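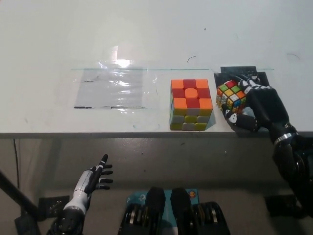
Small cube in the right hand, large cube on the table.

Gistov Two-Hand Upper Body – Bench Model

We get the same question every week, and we love it: can it do my dishes yet? Short answer, no. Longer answer, it can do more around a bench or a kitchen table than we would have believed when Dilruba Mondal started our hand program, and the list keeps growing!

The Bench Model is a torso, two arms and two five-finger hands, sold to labs, schools and small shops that want to try real chores on a real table. Puzzle cubes are one of our favorite warm-ups. A cube has flat faces, hard corners and not much to hang on to, so a hand that can hold one at an angle has a fair shot at a bar of soap, a spice tin or a box of screws.

What it does well today

Picking up and setting down rigid things about the size of a fist. Moving parts from one tray to another. Sorting blocks, lids and jars by color. Holding a part steady with one hand so the other can work on it (our shop customers use this one the most). In our July run at the Bandara workshop it made 1,271 pick-and-place moves on mixed kitchen and hardware items, and we put the whole log online, misses included.

What it does on a good day

Folding a dish towel. Opening a screw-top jar that somebody has already loosened. Plugging in a connector. Peeling a sheet of thin plastic off a tabletop – we have seen it done, and we have seen it take 26 tries.

What it doesn't do yet

Wet dishes, fitted sheets, anything with a zipper, anything sharp. It is also slow. Anoma Siddiqui on our test bench can clear a breakfast table, make a coffee and drink half of it before the arms have stacked the bowls. Please don't buy one to save time at home this year.

Setup

Use a sturdy table with a plain top and leave the space under the front edge clear for the elbows. Matte surfaces are best, as glare off film or glossy paper can confuse the vision software. A thin pad under small items gives the fingertips room to get beneath them. Plan on an afternoon for the first calibration. After that it takes a few minutes each morning.

Care

Check the fingertips every 2,000 grasps and replace them by 4,000. Wipe the hands with a dry cloth only. Wrist bands should be snug and never tight.

In the box

Torso with both arms and hands, table mount, power supply, spare fingertips, printed guide. The Wernus control software is a free download and includes the sorting and stacking routines. The Vusport wrist sensor is sold separately and fits either arm.

Got a chore you'd like us to try? Send it in with a photo of the table you'd use. We read every one!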